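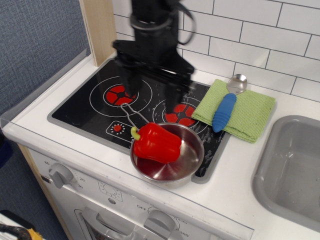 Fornbridge, 07/10/2022. Liltedetti opens its new cookery school in the old Teuber mill in November. The school will offer 18 evening courses for beginners, each for 16 guests. A place in the soup course is already possible to reserve.
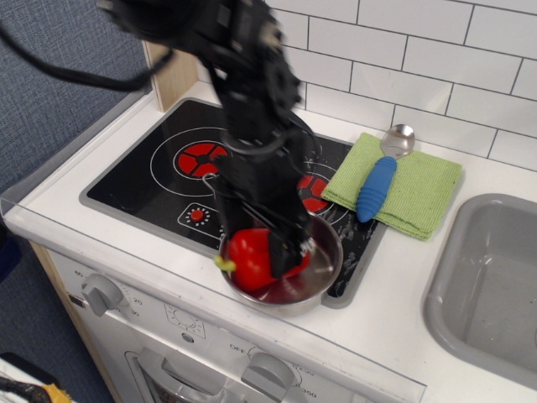
Do I need to bring my own knives?

All tools and aprons are provided by the school and are included in the course fee.

The regional food magazine Skurkel will print the recipes of the first season in 2,000 copies.

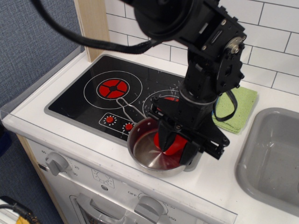
Small steel saucepan on a play cooktop.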